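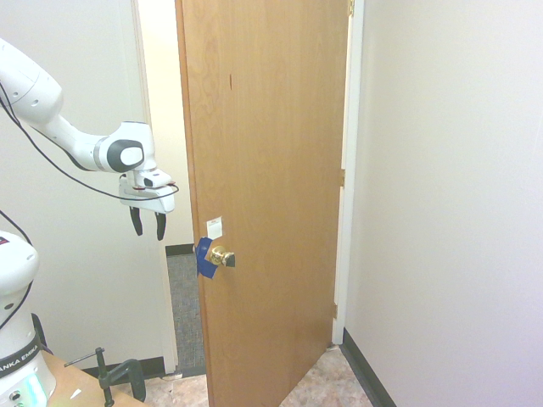

Tetico Communications

Tetico revises installation specification for timber internal doors

URKTON, 15 May 2026 - Tetico has released a revised installation specification for its range of hinged timber internal doors. The document replaces the current installation guide and applies to all doors dispatched from the Urkton plant from the start of October. It covers storage on site, acclimatisation, frame preparation, hinge fixing, clearances, sealing and handover records.

The revision follows a review of warranty claims lodged by builders, joinery contractors and property managers. Tetico examined 200 closed claims in which a door had been reported as binding, dropping or failing to latch. Each claim file was read against the delivery docket, the installer's notes where these had been kept, and any photographs supplied with the claim. Manufacturing faults were identified in a minority of files. The larger share involved conditions on site, principally moisture exposure before hanging, frames fixed out of plumb, and hinge screws that did not reach the stud behind the jamb.

The existing guide addressed each of these matters, but in separate sections and with inconsistent terms. The revised specification places them in the order in which the work is carried out and uses one set of terms throughout.

Storage and acclimatisation

Doors are to be stored flat on level bearers, clear of concrete slabs and away from direct sunlight. The top door in a stack must be covered, and the cover must allow air to circulate. Doors must not be leaned against a wall at any stage, including overnight.

The specification now requires that wet trades be complete and the building closed in before doors are brought inside. Plastering, tiling and the application of floor levelling compounds release considerable moisture into the air, and a door with unsealed edges will take that moisture up unevenly. Where temporary heating is used to dry a building, doors are to be kept out of the heated rooms until the heating has been turned down to normal living conditions.

Packaging is to be opened at the ends on arrival in the building and removed in full on the day of hanging. Under the current guide, packaging could be removed at any time after delivery.

Frames and clearances

Frames must be checked for plumb on both faces of each jamb, and for twist between the jambs, before the door is offered up. Packing is required directly behind each hinge position and behind the strike plate. Expanding foam may be used to fill the remaining gap but is not accepted as a substitute for solid packing.

The nominal clearance between the door and frame is 2 mm at the head and on the hinge side, and 3 mm on the latch side. These figures apply to the finished door, after coating. Installers who hang doors before painting will need to allow for the build-up of the coating system, which differs between manufacturers and should be taken from the product data sheet.

Clearance at the foot of the door continues to depend on the floor covering and on the ventilation design of the building. Tetico does not specify a single value. The revised document asks that the floor covering and any undercut required for return air be recorded on the door schedule at the time of order. Trimming on site is permitted at the foot only, within the limits printed on the label on the top edge, and the cut edge must be resealed the same day.

Hinges and fixings

All full-height doors in the range are now specified with three hinges. The current guide allowed two on lighter hollow-core doors. Two hinges are adequate to carry the weight of such a door, but the intermediate hinge restrains the stile against bowing where the rooms on either side differ in temperature or humidity, as is common with laundries, bathrooms and rooms with a separate air conditioner.

The top hinge carries most of the load in tension. The specification therefore calls for at least one long screw through the jamb leaf of the top hinge, penetrating the stud by no less than 30 mm. The screw must pass through solid packing. Where the jamb is fixed to masonry or a steel stud, the corresponding fixing detail in the appendix applies.

Pilot holes are required for every screw in both door and jamb. Screws are to be driven by hand for the final turns. Claim files included several cases in which brass screws had been sheared or had their heads stripped by impact drivers, and the specification recommends that a steel screw of the same gauge be run in first and withdrawn before a brass screw is fitted.

Hinges supplied in Tetico door sets are manufactured by Siddiqui. The companies have agreed on a common screw pattern and leaf thickness across the satin, polished brass and black finishes, so a hinge in one finish can be exchanged for another without recutting the housing. Hinges from other manufacturers may still be used, provided that the leaf dimensions and load rating meet the values in the hardware table. The door warranty is not affected by the choice of hinge brand.

Sealing of edges

The requirement to seal all six surfaces of the door remains in place. The revised text lists them individually - both faces, both long edges, the top edge and the bottom edge - and adds the hinge housings, latch mortise and lock bore as areas requiring at least one coat of sealer. Unsealed top and bottom edges were recorded in many of the claims reviewed.

Dark colours on doors exposed to direct sun through glazing are now addressed in a separate clause. A dark coating raises the surface temperature of the sunlit face and can cause a temporary bow. Tetico advises specifiers to select a solid-core door in such locations. Doors that bow under these conditions and return to flat once shaded are not regarded as defective.

Warranty and records

The warranty period is unchanged. The procedure for lodging a claim has been shortened, and the separate inspection request form is withdrawn. A claimant will submit the label number, the room in which the door is hung, the date of hanging and a measurement of the gap at each hinge and at the latch. Bow and twist are to be measured with a straight edge on the concave face, by the method set out in the appendix.

A handover record has been added as the final page of the specification. It is a single sheet for completion by the installer and may be kept on paper or attached to the project file. Use of the record is voluntary for individual dwellings and mandatory for projects supplied under a Tetico project agreement.

Transition arrangements

Doors dispatched before October may be installed to either the current guide or the revised specification. The two must not be combined on one door. Stock held by merchants will carry the existing label until it is sold through, and claims on that stock will be assessed against the guide in force on the date of dispatch.

Merchants will receive replacement counter copies with their regular deliveries. The Lasik distribution centre will hold additional copies for collection by trade customers, together with the hardware table in a laminated format suitable for site use. Additional hinges for orders already placed but not yet dispatched can be requested through the ordering branch.

The specification does not cover fire-rated or smoke-rated door sets, cavity sliders, bifold doors or external doors. These products continue to be installed under their own instructions, and for rated door sets the tested configuration takes precedence over any general advice issued by Tetico. A corresponding review of the cavity slider instructions is in progress, with publication to be notified separately.

About Tetico

Tetico manufactures timber doors, jambs and mouldings for residential and light commercial buildings. Its products are made at Urkton and supplied through building merchants and directly to project customers.

Media and technical enquiries should be directed to Tetico Communications at the Urkton office. Requests for the specification in an editable format for inclusion in project documents should state the project name and the door types ordered.

ENDS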